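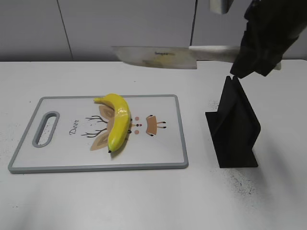 WORKSHOP NOTES / GLAZES

June, started 8 am, cold shed again

Second go at the ash celadon. Old bucket had settled like concrete, took the drill mixer to it and got most of it moving, scraped the rest off the bottom with a kidney. Dry weight of new batch 712 g before the bentonite. Bentonite in first this time, slaked overnight, no lumps.

Sieved through 80, then 200. The 200 is slow and I'd happily skip it but the specks on the last lot were definately coarse ash. Left the residue on newspaper by the window, Tibor wants to wash it and see what's in it.

Ash is the mixed stuff from the Pumville stove, mostly ironbark. No idea what else went in over autumn. Judit reckons someone burnt a painted fence paling in there. Should really have labelled the bins. Labelled the bins.

Test tiles: 62 in total, all off the same extruded length of Kovács stoneware, bisqued together. Stamped on the back, not the foot, the foot ones were unreadable last time. Dipped for a count of three, second dip on the top half only.

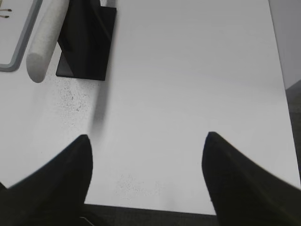 Bench top from above.

Kiln log (small Konberg, front elements replaced in March)
- packed by lunch, bottom shelf tight, top shelf half full
- bungs out till no steam on the mirror
- slow to red heat, then full power
- cone 8 soft, 9 starting to lean at the top spyhole, bottom well behind
- 19 minute soak, then off, bungs in
- didn't touch it till next morning, nearly

Bottom shelf is the problem. Always the back left corner. Judit put a cone pack there and it was barely bent, so that's at least a full cone of difference front to back. Thermocouple reads fine but it's up high and knows nothing about the corner. Want to try a half shelf on the bottom next time and a slower last hour.

Results, quick look, not in daylight:
Top shelf, good green, a bit glassy, pooling nicely in the stamp marks. One runner, went right through the wash and onto the shelf. Chisel job.
Middle, best of the lot. Row C with the extra talc has gone buttery.
Bottom, grey and dry. Refire the worst ones, bin none of them yet. 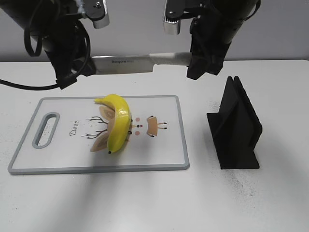

Can the dry tiles from the bottom shelf go back in without another coat?
If they're just underfired, put them back bare on the middle shelf. Where the coat was thin to start with, warm the tile and brush on more first.

Pinholes on row E. Same row that was dipped straight after sponging so proably too wet. Redo with a day's drying. Also row E had the Dedelier whiting, all the others had the old bag, so that's two things changed at once and I can't blame either. Annoying. Do both
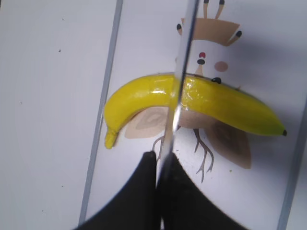
separately next firing, one row with each bag, all dried the same. Tibor to weigh out, I'll dip.

Shelf wash is low, enough for one more load. Order silica and kaolin. Ask Judit whether she took the good scales home.

Line blends with the iron: start at half a percent, stop before it goes brown. Write the numbers on the tile BEFORE dipping.

Runner came off the shelf in one piece. Kept it, lovely colour on the underside.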